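Staining a wooden floor dark: a finisher on moisture, joints and patience

Grillach has been sanding and finishing timber floors in and near Prunmont for long enough that some of its current work consists of removing its own earlier work. The firm's senior finisher agreed to an interview on one subject only, the dark stained floor, on condition that the questions stayed with method and left prices out. We spoke in the workshop in June, next to a rack of sample boards.

The first question was what usually goes wrong.

"Sanding marks," the finisher said. "On a clear-finished floor a scratch across the grain is hard to find unless you kneel down with a lamp. Put a brown or a red-brown stain on it and the scratch takes more pigment than the wood next to it. You can read it from the doorway. Most complaints about stain are complaints about sanding."

The remedy is a complete sequence of abrasives with none skipped. Each grade removes the scratches left by the one before, and a grade that is left out cannot be made up by spending longer on the next. The edges are done with a smaller machine, which cuts differently from the drum or belt machine used in the middle of the room, and the meeting of the two areas is where a stained floor most often shows a border. Grillach goes over the whole floor with a flat rotary machine at the end to bring both areas to the same texture.

"People stop too fine, as well," the finisher said. "They think smoother is better. A very fine surface is nearly closed. The pigment has nowhere to sit, so the colour comes out weak, and then they put a second coat of stain on, and that one stays on top and rubs off. If the maker of the stain gives a final grade, stop there."

Moisture before anything else

No sanding is started until the moisture content of the boards has been measured. Grillach uses a pin meter sold under the name Ichikawa, set to the species, and takes readings in the corners, beside the outside door, along any pipe run and in the middle of the room.

"We want the boards to agree with each other. I would sooner have a floor that reads 11 per cent everywhere than one which is dry in the middle and damp at the wall. If it is even, it will move evenly. If one side is wetter, I want to know where the water is coming from, and the job stops until somebody has found it."

The figure itself depends on the building. A house with underfloor heating will settle lower than a house with open fires and draughts. The finisher was reluctant to give a single upper limit for that reason and asked that the number above be read as a description of one kind of house.

Movement matters more on a dark floor. Boards shrink in the heating season, and the sides of the tongues, which no stain has reached, come into view as pale lines. There are two ways of dealing with this. One is to stain when the boards are at their driest and the gaps are open, working the colour down into the joints with a brush. The other is to fill the joints, which the firm will do on parquet but generally refuses on wide boards.

"Filler in a wide board floor is crushed in the summer and falls out in the winter. Then you have a gap with crumbs in it. I leave the gap."

The species question

Oak takes stain predictably because its open pores hold pigment. Ash behaves in a similar way with a stronger contrast between early and late wood. Pine is the difficult one. The soft bands absorb a great deal and the hard bands very little, so the grain pattern is reversed in tone, and the resin around knots can resist colour altogether. Beech and maple tend to go blotchy.

Grillach wets the surface of oak before staining. Clean water is applied with a well-wrung mop, evenly and quickly, and left to dry. This raises the grain and opens it, and the stain then goes in deeper. Any drip or overlap in the water will show as a darker mark later, so the water coat is treated with the same care as the stain. On pine the step is left out, and a thin conditioner is used to slow absorption.

Asked about red-brown in particular, the finisher took down several boards from the rack.

"Red is the awkward part of brown. Every lamp changes it. Under a warm bulb it goes towards orange, and in north light it can look almost purple. The timber adds its own colour too. Oak brings yellow, so a stain that looks like mahogany in the tin looks like tea on the board. We always make the sample on the actual floor, in the actual room, with the finish coat on it. A dry stain sample without the finish tells you nothing useful, it is too light and too flat."

Samples are placed where a piece of furniture will stand later, and are looked at in the morning, at midday and after dark with the lamps on. The client also lays a cushion or a loose cover from the room beside them. Pale furnishings make a dark floor look darker than it is, and a client who has chosen from a bare room is often surprised when the furniture comes back.
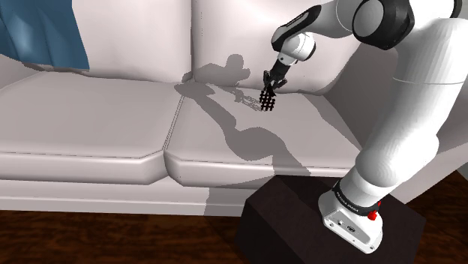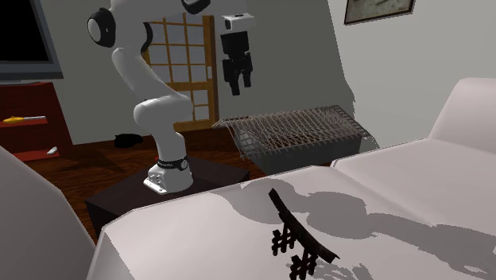
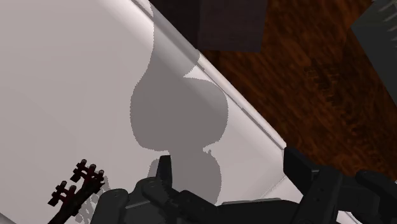 Pale furnishings with a reddish-brown wooden floor.

Applying the colour

The largest stained floor the firm has done as a single unbroken surface measured 64 square metres, and it serves in the workshop as the standard case for explaining how to organise the work. Stain has a short open time. Once the edge of a worked area begins to dry, fresh stain laid against it overlaps and produces a dark band. On a floor of that size the order of work has to be settled before the tin is opened.

"One person cuts in with the brush, one applies, one buffs off behind. You go with the boards, a few boards at a time, from wall to wall, and you do not stop in the middle of a length. Telephones are left outside. If you have to stop, you stop at a joint between two boards."

The excess is removed with a white pad while the stain is still wet. The test is a clean cotton rag pressed on the surface: a faint print is acceptable, a smear means that too much pigment has been left. Windows are closed during application, as a draught dries one side of the room first, and opened when the buffing is done. Underfloor heating is switched off well beforehand and stays off.

Rags and used pads soaked in oil-based products are a fire risk and can ignite on their own when bundled. At Grillach they go straight into a lidded metal bucket of water, which is taken off site at the end of the working day. The finisher brought this up without being asked and returned to it later.

Oil or lacquer

The choice of protective coat was the part of the conversation where opinion entered. Grillach uses both a water-based lacquer and a hardwax oil called Stondora, and has a clear preference for the second over dark colours.

"Lacquer is the stronger film. But when it does get scratched, the scratch is white. On a pale floor, who cares. On a dark floor it is a white line, and you cannot mend it locally, because the new patch will have an edge. With the oil I can clean the place, rub it back lightly, put a little stain and a little oil on it, and be finished the same afternoon."

The disadvantage of oil is maintenance. It wears in the walked areas, in front of the sink and at the turn of the stairs, and has to be refreshed there before the wear reaches the stain. Once the coloured layer has been walked through, local repair becomes a matter of luck. The finisher advises clients to watch how the surface takes a drop of water. If the drop stands, the oil is sound. If it spreads and darkens the wood, the refresh is overdue.

Gloss is a separate decision. A dark floor with a glossy finish shows dust, hair and every footprint. Matt hides most of this and also hides small unevenness in the sanding. The firm will apply gloss if the client insists, after the client has seen a sample large enough to stand on.

Before the furniture comes back

The finish can be walked on in socks long before it has cured. Grillach's rule is five days before any light furniture, lifted and never pushed, and 14 days before rugs. A rug laid too soon traps solvent and moisture beneath it and leaves a rectangle of a different sheen, and no amount of cleaning will take it out.

Fresh stain can also transfer to light-coloured fabric. Skirted sofas and floor-length curtains are the usual cases.

"Pin the curtains up. Put felt under the legs, proper felt with a screw or a nail, because the adhesive sort slides off and the glue collects grit. Then look at the felt now and again. A dirty felt pad is a sanding pad."

For a heavy sofa the firm recommends cups wide enough to spread the load, particularly on pine, where narrow feet leave dents under any finish. Rubber and some plastics are to be avoided altogether. Plasticisers migrate into the coating and leave a yellow or dark mark, and that mark goes through to the wood.

Cleaning

The instructions that Grillach leaves with its clients fit on one side of a sheet. Vacuum with a soft head. Mop with a barely damp cloth and the soap supplied with the finish. No steam, no vinegar, no general-purpose cleaner, no microfibre pad sold as abrasive. Mats on both sides of the outside door.

I asked whether the sheet was read.

"The line about vinegar is read, because they ring up to argue with it. It is an acid, it dulls the finish, and the floor then holds dirt, so they use more vinegar. I have sanded floors for that alone."

The last question concerned floors that should not be stained at all. The finisher listed thin engineered boards that have already been sanded once, floors with historic wax that cannot be fully removed, and any room where the owner expects to change the colour again soon. Stain goes into the open grain and the joints, and taking it out again costs wood. On a solid board there is usually enough to spare. On a thin top layer there may be none, and the firm measures at a heating grille or a threshold before it will give an answer.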